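**Dryer vent cleaning — how often, really??**

**mossback_35**
5 October 2023
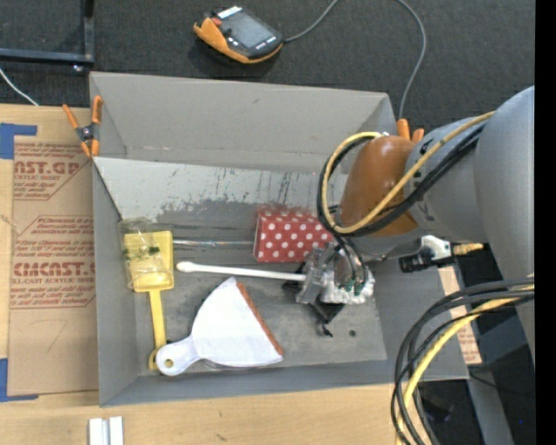

Ok so the dryer is taking 90 minutes to do a load of towels. Used to be way less. Lint screen gets cleaned every load, I swear. House is a 2 story, laundry is upstairs, duct goes up thru the attic and out the roof. Never had it cleaned since we moved in. Got a quote from Granora, they want to do the duct AND the roof cap AND "inspect the transition hose" whatever that is. Seems like a lot for some lint. Before I pay anybody I'm pulling the dryer out Saturday. Have a shop vac and a yellow plastic scraper thing like the one in the pic, flat head, skinny handle, figured it would get the caked stuff out of the lint slot without scratching anything. Bad idea? Anyone done a roof exit themselves?

**tinsnip**

Transition hose = the bit between dryer and wall. Pull that first. If it's the white plastic kind or the thin foil kind throw it out, get rigid or semi-rigid metal. Half the time it's just crushed behind the machine.

Unplug before you do any of it. If it's gas shut the valve and don't yank on the line.

**lowboy_dave**

Pay the people. Roof exits are not a DIY job imo. Lint falls back down, packs at the elbow, and you end up pushing it tighter w/ the brush. Ask me how I know

**tinsnip**

> Roof exits are not a DIY job imo

Disagree. Rotary brush kit on a drill, run it from the bottom up, dryer running on air only so it blows out as you go. Tape the joints on the rods or you WILL lose the brush head in there. Did mine last fall, fine.

**lowboy_dave**

"Tape the rods" is exactly the part people skip. Then it's a stuck brush and a drywall bill. And running the dryer while it's pulled out with the hose off the wall — how is that supposed to blow anything anywhere

**tinsnip**

You use the adapter. Comes in the kit. Or put a leaf blower on the wall end.

**pantrymoth4**

How many elbows do you have? Matters more than the length. We had 4 in ours, previous owner routed it like a maze, and no amount of cleaning fixed the dry time. Ended up having it rerouted out the side wall. Towels are normal now.

Also look at the cap. If it has a bird screen on it that's your problem right there. Screens clog super fast on a dryer, they shouldn't be on there at all.

**mossback_35**

Elbows no idea, I can see one behind the dryer and I think one more in the attic. Not getting up on the roof, pitch is too steep. Can sort of see the cap from the back yard with binoculars, flap looks like its open a little even with the dryer off?

Gas is a no, electric.

**pantrymoth4**

Flap stuck open = lint on the hinge, pretty common. Could be a nest too. Either way somebody has to go up there.

**garg_fan**

Had Granora out in the spring. Were ok, bit pushy on the add ons. I said just the duct and cap and they did just the duct and cap. Neighbor used Forance and they were late but cheaper. Get a second quote anyway

On the scraper, plastic is good for the lint slot, just don't let go of it. Vac crevice tool first then scrape, then vac again. Don't go at the moisture sensor bars with it tho, wipe those with rubbing alcohol. Dryer sheets leave a film on them.

**lowboy_dave**

Sensor bars wouldn't make it run long on timed dry. Is it auto or timed, OP?

**garg_fan**

fair, but he didnt say

**mossback_35**

Auto. Timed is slow too though, they come out damp.

Ok plan: new hose, vac behind and inside, do the slot, then see. Calling Forance tomorrow about the cap either way. Where do people get the semi-rigid stuff, is the Fokum one any good

**tinsnip**

Fokum is fine. Foil tape and a clamp, no screws poking into the duct, lint hangs up on them. Measure before you buy, keep it short as you can.

**mossback_35**

Will do. Posting back after the weekend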